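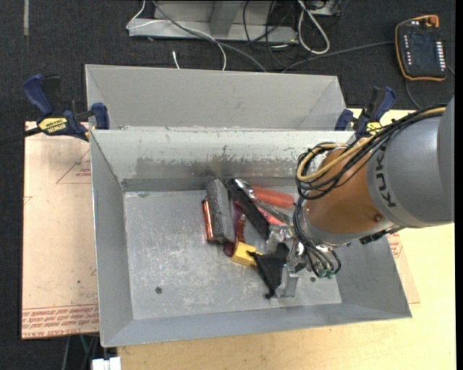
Célula de bin picking com braço KUKA: peças variadas amontoadas no fundo de uma caixa metálica, com a garra sobre a área de trabalho.

Resmont Pick
Software de percepção e planejamento para retirada de peças em caixa

O Resmont Pick calcula poses de preensão e trajetórias livres de colisão para objetos soltos dentro de recipientes de parede rígida. Recebe a nuvem de pontos da célula, segmenta a pilha e entrega ao controlador do robô uma lista ordenada de candidatos. Não exige modelo CAD das peças. O modelo da garra, por outro lado, é obrigatório e deve incluir mangueiras, cabos e suportes salientes.

Módulos

Urard – segmentação. Separa instâncias em pilhas com sobreposição parcial, inclusive peças metálicas com reflexo. Regiões sem profundidade válida são marcadas como ocupadas até a próxima captura.

Fudlow – geração de preensões. Avalia pares de contato para garras de dois dedos e descarta os que obrigariam um dedo a atravessar uma peça vizinha. O número padrão de candidatos por captura é 202, ajustável no arquivo de célula.

Gál – planejamento de movimento. Verifica o braço inteiro contra as paredes, a borda e os grampos de fixação da caixa. Paredes inclinadas são tratadas como planos, sem aproximação por degraus. Caixas vizinhas entram como obstáculos fixos.

Configuração da célula

O recipiente é descrito por 8 vértices: quatro da borda e quatro do fundo. Furos no fundo podem ser declarados para que não sejam interpretados como peças escuras. A folga mínima entre dedo e parede vem ajustada em 7 mm. Valores menores são aceitos, mas o planejador grava um aviso no registro a cada ciclo.

Grampos devem ser cadastrados na posição de aperto, com o cabo incluído. Se a caixa for deslocada, é preciso repetir o registro do recipiente; a calibração câmera–robô permanece válida enquanto a câmera fixa não for movida.

Interfaces

Entrada: nuvem de pontos organizada ou imagem de profundidade com parâmetros intrínsecos.
Saída: pose de aproximação, pose de preensão, abertura da garra e trajetória articular.
Registro: um arquivo por ciclo, com a captura, os candidatos rejeitados e o motivo de cada rejeição.
Simulação: reprodução de ciclos gravados sem robô conectado.

Limitações conhecidas

Objetos transparentes não são suportados. Peças finas encostadas na parede costumam ser rejeitadas por folga insuficiente. A deformação de cabos não é simulada: usa-se um volume envolvente fixo, definido para cada elo.

Versões e suporte

A versão 17, liberada em março, altera o formato do arquivo de célula. Arquivos anteriores são convertidos na primeira abertura e o original é mantido na mesma pasta. Dúvidas de integração: Kornél Oláh, engenharia de aplicação.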